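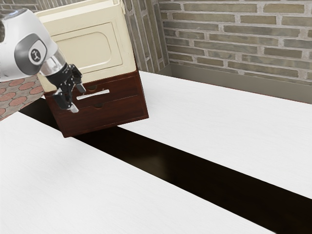

Hillstead: workroom and store inspection
Date: 10/22/19
Checked by: Solange Bergeron
Copy to: Kodetdale office, McIntyre (building upkeep)

Marks used: OK, ACTION, N/A. Comments go under the item they belong to.

SECTION 1. WAYS IN AND OUT

1.1 Front door opens fully and closes by itself: OK

1.2 Rear fire door opens with one push: ACTION
Sticks at the bottom. Opened on the second push. McIntyre to plane or rehang. Last October's sheet has the same comment and I can find no job number for it.

1.3 Corridor clear to full width: ACTION
Boxes of Skinico hand cream stacked on the left side by the meter cupboard. Moved to the store during the visit. The delivery note should say "store", as the driver is leaving them where he is told to.

1.4 Exit signs lit: OK

1.5 Steps and handrail: OK
The stone is worn on the lower step (building dates from 1861) but the edging strip is sound and well fixed.

SECTION 2. FIRE

2.1 Extinguishers in place, pins and seals present: OK

2.2 Extinguisher service label in date: ACTION
Label on the one in the store can't be read. Treat as out of date until Kodetdale find the service record.

2.3 Alarm test book filled in: ACTION
3 weeks missing. Whoever does the test signs for it the same day.

2.4 Heat or smoke detectors uncovered: OK

2.5 Portable heaters: N/A
None on site. Please keep it that way.

SECTION 3. FURNITURE AND WORK SURFACES

3.1 Worktops level, no splinters or raised edges: OK

3.2 Cabinets stand steady when pushed: ACTION
The tall one in the store rocks. Needs fixing to the wall at the top, both sides. Heavy files to go on the bottom shelf until it's done.

3.3 Drawers run freely and don't come right out: OK
Stops tested on all of them. Runners in the store are dry and could do with some wax.

3.4 Drawers and doors shut when not in use: OK
Remind new starters. Two bruised shins in the accident book, both from the same low drawer.

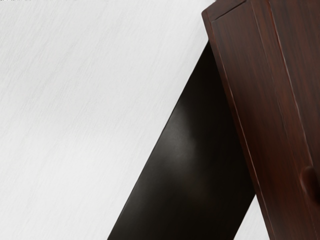
Item 3.1, pale worktop with the wooden cabinet.

3.5 Chairs: ACTION
One with a split seat, taped up. Tape is not a repair. Throw it out.

SECTION 4. ELECTRICAL

4.1 Leads undamaged, no taped joints: OK

4.2 Extension leads not plugged into each other: ACTION
Found under the window in the office. Separated. Ask McIntyre to price another double socket on that wall.

4.3 Fuse board labelled: OK
Pencil, but readable.

SECTION 5. WASHING AND FIRST AID

5.1 Hot water at the basin: OK
Reached 45 degrees at the tap. A "hot water" sticker is up.

5.2 First aid box complete: ACTION
Plasters low, eyewash past its date. Order both together under account 285.

5.3 Accident book in its place: OK

GENERAL COMMENTS

Better kept than last time, the store especially. The rear door comes first and I'd like it done before anything else on this sheet. The alarm book costs nothing to put right and should be up to date when I call back.

Items 1.2, 3.2 and 4.2 are for McIntyre. The rest are for Hillstead staff.

Signed: S. Bergeron
Received for Hillstead: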